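In Defense of the Made Bed

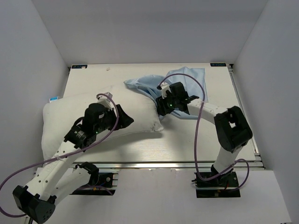

By Bevan Gilchrist
Posted 16 Jan 2024 in Home & Habits

My grandmother kept a boarding house in Halliday for most of her working life, and she had opinions about beds the way other people's grandmothers had opinions about church. She believed a bed should be made before breakfast, that the pillowcase should be changed more often than you thought, and that the open end of the case should face away from the door. I asked her about that last one when I was small, and she looked at me as if I had asked why we put the roof on top. It was so a person walking in didn't see the stuffing, she said, and handed me another one to do.

I have been thinking about her because my nephew, who is a bright and kind young man and who stayed with us over the holidays, told me over pancakes that making the bed is a waste of time. You're only going to mess it up again, he said. He had an article on his phone to back him up, something about letting the sheets air out, and I will admit I didn't read it with an open mind. I handed back the phone and passed him the syrup and lay awake that night thinking of all the things I should have said, so I am going to say them now – he can find them on his phone if he likes.

The first is that nearly everything worth doing around a house gets messed up again. Supper gets eaten. The dishes you wash at seven are dirty by noon. I raked the same yard for 15 autumns in a row and the maple never once took the hint. If we only did the chores that stayed done we would paint the porch, hang a picture or two, and sit down in the filth to admire them.

The second thing has to do with time. Making a bed takes me three minutes, and that's with the good quilt and a dog who believes she is helping. My nephew spends longer than that deciding what to listen to while he brushes his teeth. I don't say this to scold him. I waste time wonderfully myself and can lose a whole afternoon to the seed catalog. But I have never stood up from a made bed and wished I had those minutes back, and I can't say the same for the television.

Now, I know that there are people for whom this is no small matter. My wife had surgery on her shoulder last May, and for a good long while she couldn't lift a blanket, let alone wrestle a pillow into its case. If you have never watched somebody you love try to do that with one arm, it will change your mind about what counts as easy. You need to hold the pillow by its end and hold the case open and shake the whole business down, all more or less at once, and we are so used to doing it with two good hands that we forget there was ever anything to learn. She tried pinning the pillow under her chin, as her mother used to. She said a few words I won't repeat. Then she sat down on the edge of the mattress and laughed until I came in to see what was wrong.

So I took over the beds, and I found out that in all our years of marriage I had been doing it badly. I had been stuffing. You are supposed to turn the case inside out, reach in and take hold of the far corners, grab the pillow through the cloth and let the case fall down over it. She taught me from the chair by the window – with great patience, mostly – and I have done them that way ever since, even now that her arm is fine and she could perfectly well do her own side.

I think that is really my argument, if I have one. A made bed is a small kindness done in the morning for a tired person who hasn't arrived yet. Sometimes that person is you. My grandmother did it for salesmen and schoolteachers and once, she claimed, for a trombone player who stayed the whole winter and never paid, and she faced the open ends away from the door for him too. They were strangers when they came up the stairs and she wanted them to find something smooth and clean waiting at the end of the day. She never explained it that way. She would have said the beds needed doing.

My nephew has gone back to school now, and I went up to strip the guest room after he left. The quilt was pulled up, a little crooked, with one sheet corner hanging out the side. The pillow was on the floor. I'm counting it as a start, and I've put a fresh case on for when he comes back in the spring.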